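Cómo se ordena el material de un laboratorio

Ciencia para primaria · Rincón del laboratorio
Texto: Ashraf Abdel Rahman

En un laboratorio se usan muchos objetos pequeños: vasos, varillas, soportes, pinzas. Algunos son de vidrio y se rompen con facilidad. Otros ruedan. Si cada cosa se deja en cualquier parte, cuesta encontrarla y puede haber accidentes. Por eso, antes de aprender a mezclar, medir o calentar, conviene aprender a guardar.

En este artículo vas a conocer algunos objetos de laboratorio y una forma sencilla de tenerlos en orden: las bandejas.

¿Por qué se usan bandejas?

Una bandeja es un recipiente abierto y con bordes. Los bordes impiden que las cosas rueden y se caigan al suelo. Si se derrama un poco de agua, se queda dentro y no moja toda la mesa.

Hay bandejas planas, parecidas a las de un comedor, y otras más altas por detrás y más bajas por delante. Estas últimas tienen una ventaja: se ve lo que hay dentro y se puede sacar sin meter la mano desde muy arriba.

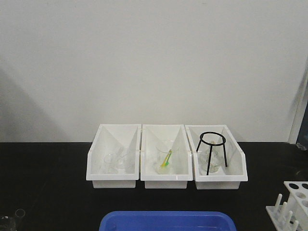

Bandejas blancas en fila sobre una mesa negra. En la del centro, un vaso de precipitados con un utensilio amarillo y verde dentro.

El vidrio transparente es difícil de ver cuando está sobre algo blanco. Fíjate en la bandeja de la izquierda: casi solo se distinguen los bordes y los brillos. El utensilio amarillo y verde, en cambio, se encuentra enseguida. En el laboratorio hay que mirar bien antes de meter la mano en un sitio donde puede haber vidrio.

El vaso de precipitados

Es uno de los objetos más comunes del laboratorio. Tiene forma de cilindro, el fondo plano y la boca ancha. Muchos llevan un pico en el borde para verter el líquido sin que gotee.

Sirve para contener líquidos, mezclarlos y, si el vidrio es resistente al calor, también para calentarlos. Hay vasos de muchos tamaños. En las escuelas se usa bastante el de 500 mililitros, que equivale a medio litro.

Muchos vasos llevan rayas con números, pero esas rayas solo dan una medida aproximada. Para medir con más exactitud se usa una probeta, que es un tubo alto y estrecho con muchas marcas.

¿Y por qué se llama así? Un precipitado es un sólido que se forma dentro de un líquido cuando ocurre una reacción química. A veces cae al fondo del vaso, como si fuera nieve. De ahí viene el nombre.

La varilla y la espátula

La varilla es un palito largo y delgado que se usa para remover. Puede ser de vidrio o de plástico. Se mueve despacio, sin golpear las paredes del vaso.

La espátula se parece a una cuchara muy estrecha o a una paleta. Con ella se toman polvos y granos, como la sal o el azúcar. En el laboratorio no se tocan las sustancias con los dedos, aunque parezcan conocidas, y tampoco se prueban.

El trípode

Trípode significa «tres pies». Es un soporte de metal con un aro arriba y 3 patas. Sobre el aro se suele poner una rejilla, y sobre la rejilla, el vaso que se va a calentar. El mechero queda debajo. Como el metal tarda en enfriarse, hay que esperar a que la persona adulta diga que ya se puede guardar.

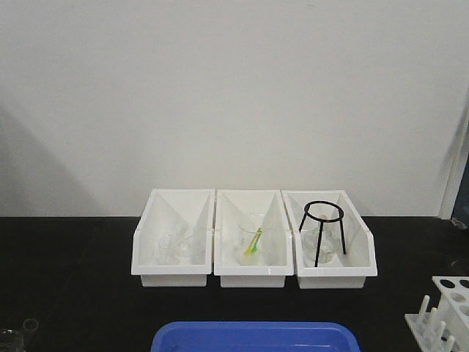 El trípode negro está en la bandeja de la derecha, con un vaso de vidrio debajo del aro. Delante de la fila, una bandeja azul.

Un trípode ocupa bastante sitio porque las patas se abren hacia fuera. Al guardarlo hay que comprobar que no se tambalea y que no empuja ningún objeto de vidrio.

Cómo ordenar tu mesa de trabajo

En el taller de ciencias Anora, los grupos siguen siempre los mismos pasos al terminar una práctica:

1. Se espera a que todo esté frío.
2. Los líquidos se vacían donde indica el profesor. No todos pueden ir al fregadero.
3. Los vasos se lavan con agua y jabón, se enjuagan y se dejan escurrir.
4. Cada objeto vuelve a su bandeja. El vidrio se lleva con las dos manos y de uno en uno.
5. Se limpia la mesa con un paño húmedo.
6. Al final, todos se lavan las manos.

Si un vaso se rompe, no se recogen los trozos. Se avisa a un adulto y se deja libre esa parte de la mesa.

Prueba en casa

Puedes hacer algo parecido con tu material de dibujo. Necesitas unas cajas bajas sin tapa, por ejemplo de zapatos.

Pon todos los lápices, pinceles, tijeras y gomas sobre la mesa. Piensa cómo quieres agruparlos. Puedes hacerlo por uso (lo que pinta, lo que corta, lo que pega) o por material (madera, plástico, metal). Elige una sola forma y reparte las cosas en las cajas. Después pide a alguien de tu familia que busque el sacapuntas. Si lo encuentra enseguida, el orden funciona. Si tarda mucho, prueba la otra forma y compara.

Palabras nuevas

Cilindro: cuerpo con forma de lata o de tubo.
Verter: echar un líquido de un recipiente a otro.
Mililitro: medida pequeña para líquidos. Un litro tiene mil mililitros.
Rejilla: lámina de alambres cruzados que se coloca sobre el trípode.
Reacción química: cambio en el que unas sustancias se transforman en otras.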